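Transparent cups break the default Celell pipeline. The depth map has holes where the walls should be, and the planner treats the holes as free space. These steps set up a color-only grasp for a clear cup.

## 1. Check the wrist view

Start the wrist stream and open the fingers fully. Jog the arm until the base of the glass sits between the fingertips in the preview, with open counter on both sides.

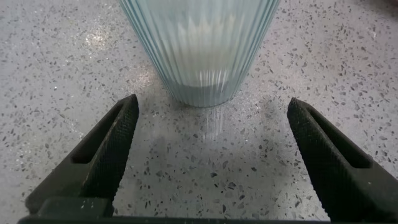 ## 2. Turn off depth for the cup class

In `skyrme.yaml`, set `use_depth: false` under `cup` and raise `mask_min_area` to 1249. Smaller masks are mostly speckle from the counter. Leave depth on for bowls and basins.

Restart the perception node and wait for the head view to load on port 3542. 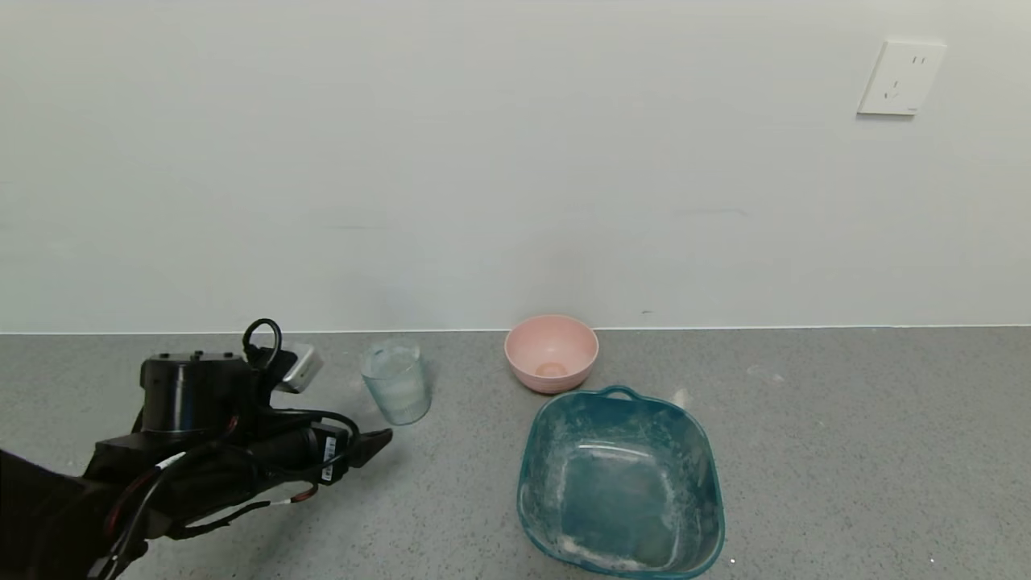 If the planner still routes through the cup, add a keep-out cylinder by hand with `lila scene add`. Pad it by two centimeters. Run the approach at low speed first and watch the log for error 525, a stale mask. Clear it by restarting the node.

Maintained by Aled Bevan, Toltbridge.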